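Search reviews Enter keyword Go

Two grippers, one wrist: the Varnska parallel jaw against the Omis soft finger set
Posted 2024-11-25 by Mehrangiz Ghorbani

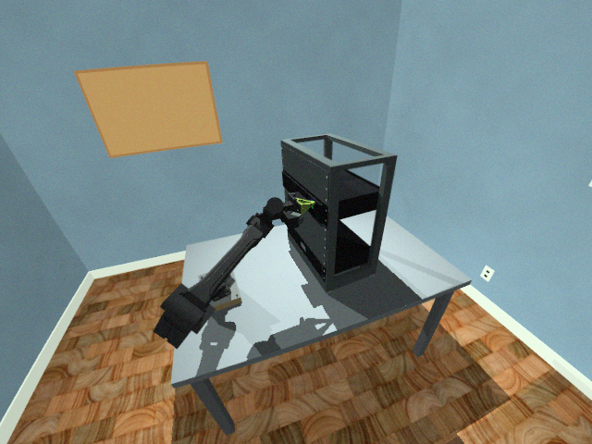
I've had the Varnska gripper model running in the simulator for a few weeks now and I reckon I'm finally ready to have an opinion on it. The short version is that I like it a lot, with one big grumble that I'll get to. My test bench is the same one I use for everything: a light grey table, a black arm at the near edge and a tall black open-framed rack towards the back corner. The job is to get a small part in or out of the compartment halfway up, which sounds dull until you try it (the arm has to come in over the table at an angle and there's not a lot of room for a fat wrist). The part is a bright yellow-green wedgy thing, a bit like a little funnel, and I picked the colour purely so I can find it against all that black.

Right, the Varnska. It's a plain parallel jaw with flat pads, and the sim package comes with decent collision meshes, which I was stoked about because the last lot I tried had fingers made of what I can only describe as shoeboxes. I did 60 runs with the part starting in the same spot and it only fumbled a handful, mostly when the wedge was sitting narrow end up. Tapered shapes are a pain for flat pads! They want to squirt out forwards. Dropping the closing speed helped more than upping the force did, so if you're getting the same thing, fiddle with that first.

The Omis set is the opposite sort of beast. Soft fingers, three joints each, and a config file that runs to 168 lines before you've picked up anything at all. Once it's going it's lovely on odd shapes and it cradled the wedge without much fuss at any angle. The trouble was the rack. Those fingers splay out wide before they close and I kept clipping the front of the compartment on the way in. I got 40 runs done with it and gave up on the rest, partly out of boredom, if I'm fair. Siamak Bakhtiari swears by his and told me to set a narrower pre-grasp, so I did, and it clipped less but then it missed the part more. Swings and roundabouts.

Controllers, quickly. I ran both off the Cutel controller plugin, which I'd already got set up from April and couldn't be bothered changing. It's smooth, the jogging panel is a treat, and the joint limits actually warn you before they bite. I did try the Azimi one on Parisa Nazari's recommendation. Faster to start up, nicer menus, but it put a little wobble in the wrist at full reach and I couldn't tune it out in an evening. I'll give it another go when they update it.

Now the grumble. Varnska's licence for the sim model is tied to one machine, and moving it across to my laptop meant an email and a 20 hour wait. I wasn't planning my weekend around that. Omis just lets you log in wherever you like, and good on them.

Scores, for those who scroll: Varnska gets four out of five from me, Omis gets three, and it'd be four if all my work was on an open table. I haven't had either one on a real arm, so take the grip force stuff with a grain of salt. Azadeh Asadi has the physical Varnska and I'm trying to talk her into lending it to me over the summer holidays. If she caves I'll add the numbers to the bottom of this page.

We use cookies to remember your settings and count visits. Accept Manage preferences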